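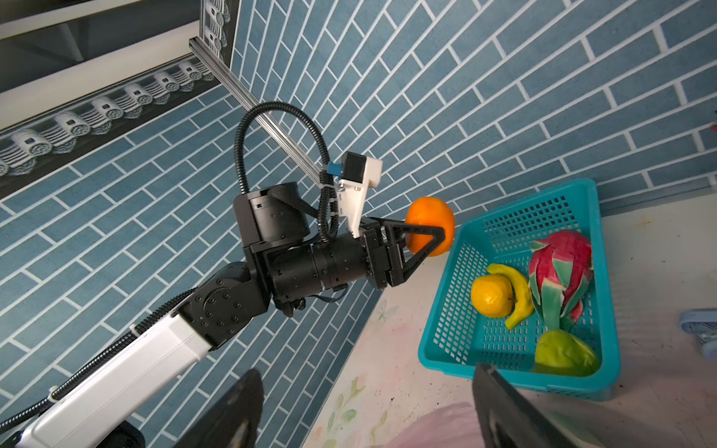
Two arms on one table is asking for a crash, Karim Mansour warned when the Tedley build first came up at the Gorkemthorpe shared workshop. The group went ahead anyway and is now putting the whole thing out for free.

FOR RELEASE FEBRUARY

**Tedley: fruit sorting on a shared bench, plans now open**

GORKEMTHORPE - Tedley is a home-scale sorting setup put together evenings at the Jernska workshop. One arm picks, drops into a basket. Second arm works the same tabletop. Printed camera bracket above the gripper, aluminum rail, two-finger hands. Practice fruit is mostly fake. Doesn't bruise, doesn't go off.

Logged so far: 3,023 pick attempts, 577 of them on oranges alone. Round things roll. Bananas have there own problems.

Going out with this release:

- print files for the bracket and fingers
- wiring notes (rough, cable routing still being redone)
- the full log, misses included

Next job is getting the arms to hand over to each other without a person on the stop button. Target is 1,000 handovers by spring. Mansour has signed up for the button shifts.

Open bench evenings from 7 pm, up to 10 people at a time. Bring saftey glasses. Press welcome, please ask for Daher at the front desk.

ENDS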